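Carpet over concrete slab, glue down or stretch in?

Forum: Floors and Walls > Carpet and Underlay

flarnitz_dad
Posted 02/12/2024
Title says most of it. Doing a ground floor room on a slab and want a dark gray carpet, low pile.
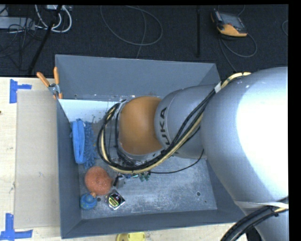 What should I check before I put carpet on a concrete slab?

Moisture first, then flatness. Tape a square of clear plastic to the slab on all four sides, leave it a couple of days, and look for water under it or a dark patch in the concrete. If the slab passes, run a long straightedge over it and mark the high and low spots with a pencil.

That much I got from the store. What I can't get a straight answer on is the method. The room is 174 square feet, one door, no closet. The store wants to glue it. My brother-in-law says tack strip and pad, same as upstairs. Slab was poured in the seventies and I have no idea if there is plastic under it.

gripperedge
Glue it. Low pile commercial carpet is made to be glued. Over pad it moves every time you roll a chair across it, and after a few years you get ripples in front of the desk. Pressure sensitive or a standard multipurpose adhesive will both work. Read the trowel size on the bucket and use that one.

J. Srour
I'd go the other way for a house. Glue down is fine until the day you want it up. I scraped old adhesive off a slab in November and it took me 6 evenings for a room not much bigger than yours. Tack strip on concrete is a pain to nail but you only do it once, and you get a pad under your feet.

gripperedge
You scraped old adhesive because somebody used the wrong stuff. A releasable adhesive comes up a lot easier.

J. Srour
Some of it does. The backing stayed behind on mine in patches and that was supposed to be releasable too.

Kartini P.
Nobody has mentioned carpet tile. For a room that size I would look at it before either of those. You cut with a knife and a square, you don't need a kicker or a stretcher, and when you spill something you pull one tile. Buy an extra box from the same dye lot.

The plastic sheet test is only a rough guide, by the way. It can pass in a dry winter and fail in spring. A seventies slab with no known vapor barrier is one I would test properly. The in-slab humidity kits go in drilled holes. Mine read 78 percent and the adhesive I picked was rated above that, so I went ahead.

flarnitz_dad
Which adhesive was that? And did you prime the slab?

Kartini P.
Grisix, the one in the white pail. No primer on bare concrete, the label only asks for it if the surface is dusty or has been patched. I had a few patches so I primed those and left the rest.

oldslab
I used the same one and didn't care for it. Long open time, and I got impatient and set the first row too early. It slid around for the rest of the day. To be fair the label did say to wait until it went clear.

gripperedge
Tiles show seams. In dark gray you'll see every one of them if the light comes in low.

Kartini P.
Quarter turn them and you see a checkerboard, lay them all with the arrows the same way and the seams mostly disappear. Depends on the tile too. A cheap one curls at the corners.

oldslab
Dark carpet shows lint no matter how you lay it. I have charcoal in my workroom and it needs the vacuum twice as often as the tan in the hall. If you have a white dog, think again.

flarnitz_dad
No dog. Two cats, both gray.

Leaning toward tile now. The low spot is by the door, 4 feet long and shallow. Do I have to fill it or will the tile just follow it?

J. Srour
Tile will follow it, but you'll feel it and the door might show a gap. Fill it. Any cement based patch, feather it out wide, let it cure for as long as the bag says, then scrape off the ridges before you prime.

gripperedge
Agree with that part. Check the door swing too. Tile plus adhesive is thinner than carpet and pad so you probably won't have to trim the door.

flarnitz_dad
Ordered a humidity kit and a bag of Skureck patch. I'll post the readings when I have them. Still open to arguments on broadloom if the number comes back low.

Kartini P.
Drill the holes away from the outside walls, and vacuum the dust out before you put the sleeves in. The instructions with the kit give the depth.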